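Rasgate bake sale tops last year's total

It was standing room only at the Rasgate hall by mid-morning, and anyone who has tried to park on the main street during the January bake sale will know how that went. The queue had reached the chemist before the doors opened, and people were cheerful about it all the same, swapping news and comparing the size of their empty tins.

The sale raised $1,745 for the new roof on the children's library, well up on last year's $908, and there are still a few jars of marmalade to be paid for. Desmond Doucet, who has run the cake table for longer than he cares to admit, said he had hoped for a decent day but hadn't dreamed of anything like it.

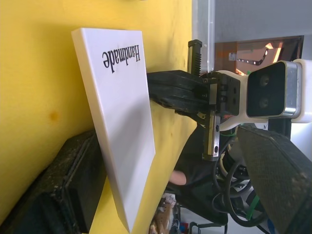 "I thought we'd be taking half of it home again," he said, looking very pleased indeed. "My wife had cleared a shelf in the freezer. Well, she can have her shelf back!"

Bakers came from as far off as Kotinby and Demine, some of them setting out before sunrise with sponges on their laps, and the Achterberg bakery sent over two trays of its plaited loaves, which were gone in the time it takes to boil a kettle. The rule, as ever, was that everything had to be made at home by the person bringing it (the bakery is let off, being the bakery), and by all accounts the standard was very high. There was a lemon slice that people were still talking about at closing time, and a ginger cake from Demine that caused a polite disagreement over the last piece.

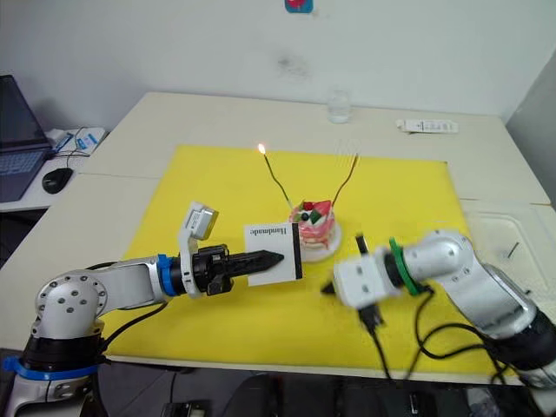
The tea urn gave up shortly after 11, as it does most years, and was brought back to life with a borrowed fuse. Some 800 cups were poured over the day, and the washing up went on well past dark - a big thank you to the Kotinby choir, who rolled up their sleeves and sang their way through the lot of it.
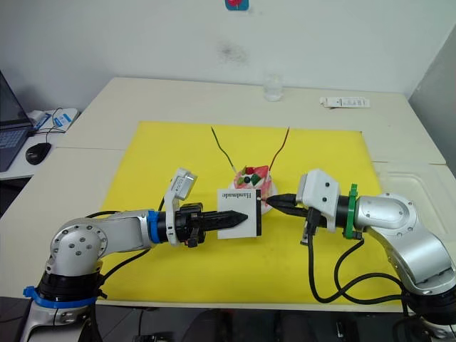

What the money will do

The library roof has leaked over the picture books since the winter storms, and the shelves on that side have been covered with plastic for months. Work should start once the weather is kinder, and story time will move to the hall while the roofers are in. Families can bring a cushion if they have a favourite one.
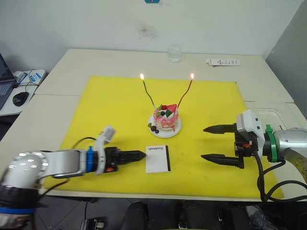
Lost and found

Several cake tins, a blue umbrella and a child's left mitten were left behind and are waiting at the library desk. Please put your name on your tins next year.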